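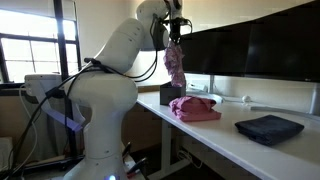
Journal > Sewing and Mending > April 2024

By Viorica Enache

I have a scrap problem. If you sew at all you already know what I mean, and if you don't, picture every piece of cloth you ever cut a corner off of, and then picture keeping the corner. My rule for years was that anything bigger than my palm stayed, and I have small palms, so you'd think that would help, but it meant I kept more. Pink is the worst of it. I don't even wear pink! But there's always some crumpled pink thing with a darker mottled pattern, like the one up top hanging over the little black box, and I can never throw it out, because mottled prints hide a bad seam better than anything I know.

So this spring I decided I was going to make a quilt out of nothing but what I had. No new fabric, no "just a yard for the border," no driving over to Hurka to look (I have never once driven over to Hurka to look). The only things I let myself buy were thread and batting. I had a stack of old cotton sheets for the back already, one of them from my first apartment, with that faded stripe you used to see on everything.

The first job was sorting, and I did it wrong. I sorted by color, which looks gorgeous on a bed and makes you feel like a professional for an entire evening. Then I started sewing and found out I had pieced a stretchy T-shirt knit to a stiff canvas to something slippery from the lining of a coat. The whole strip curled up like bacon. So out it all came, and I sorted again by weight. Quilting cotton and old shirts in one pile, anything heavy in another, anything with stretch into a bag for my sister-in-law, who makes stuffed animals and is not picky.

If you are about to try this, please wash everything first. I know. I skipped it too, for about 20 pieces that looked clean, and one dark red corner bled all over a cream one the first time I misted it with the iron. I tried cold water and dish soap and then cold water and salt, and now I have a cream piece that is a sort of rosy tan. It went in the quilt. My husband says it's his favorite, which I think he's saying to be nice.

For the pattern I went with plain squares. I had big ideas about stars. I have a book called Buzatu's Patchwork that I've owned since before the kids, and there's a star on page 68 that I have been planning to make for most of my adult life. I cut the pieces for exactly one star. It took an evening and a half, the points didn't meet, and one of them wandered off so far it looked like it was leaving. That star is a potholder now and it's a pretty good potholder.

Squares, though! Squares are so relaxing. You cut them 4 inches, you sew them in a row, you press the seams one way on this row and the other way on the next so they lock together when you join them. I'd do a row while the rice cooked. I used my mother's old Otura machine, which weighs as much as a small child and only does a straight stitch and a very grumpy reverse. It has never jammed on me except when I was in a hurry, and I think that's a personal opinion it holds.

The part I was dreading was the quilting itself, meaning getting all three layers to stay put while you stitch through them. My living room floor is not big enough, so I moved the coffee table into the hall and taped the backing down with painter's tape, smoothed the batting over it, then the top, and crawled around pinning for most of an afternoon. Use curved safety pins if you can get them. I used the straight kind that came in a tub and my fingertips have not forgiven me. Also, check that you haven't pinned the quilt to the rug. I got up very pleased with myself, lifted one corner, and the rug came too.

A few people asked what thread I used, so: a medium gray cotton from Cikenley, the little shop next to the bakery. Gray disappears into nearly everything. I thought about matching colors as I went and I'm so glad I didn't, I'd still be winding bobbins.

It's all quilted now except for the last side of the binding, which I'm sewing down by hand in the evenings. I made the binding out of shirt plackets and the leg of some striped pajamas, and where two of them join there's a lump the size of a pea that I've decided I can live with. The bed it's meant for is a twin and the quilt came out a bit wider than I figured, so it hangs down more on the wall side.

The scrap bin is about half empty, by the way. Then my neighbor heard I was "collecting" and left two grocery bags of curtain ends on the porch. There's a green one with leaves in there that would make really nice cushion covers, so I'm going to wash that one tonight, before I get any ideas about cutting it first.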